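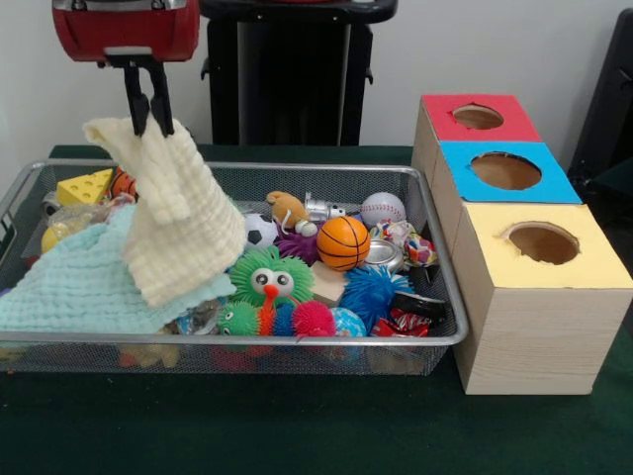

Appel à participants : démonstration de tri par bras robotisé

L'atelier Gitance ouvre ses portes au public en avril et cherche 10 personnes pour participer à la démonstration de tri d'objets. Aucune connaissance technique n'est demandée.

Les participants préparent les paniers (jouets, balles, tissus), proposent leur propre disposition, puis suivent le travail du robot aux côtés de l'équipe. Ils notent sur une fiche les prises réussies et les prises manquées. Les tissus souples et les sachets plastique nous intéressent particulièrement.

Conditions :
Avoir 16 ans ou plus (autorisation parentale pour les mineurs).
Être disponible une demi-journée, matin ou après-midi au choix.
Lire et écrire le français.
Cheveux attachés, pas de manches larges ni de bracelets.

La participation est bénévole. Le repas de midi est offert et les frais de transport en commun sont remboursés sur justificatif. Prévoir de rester debout une bonne partie de la séance, des tabourets sont disponibles.

Lieu : Gitance, bâtiment Oller, salle 126. Accès de plain-pied par la cour.

Pour s'inscrire, écrire à Rocío Ventura avant le 07/04/2025 en indiquant nom, âge, créneau souhaité et numéro de téléphone. Les places sont attribuées dans l'ordre d'arrivée des demandes. Une réponse est envoyée à tous.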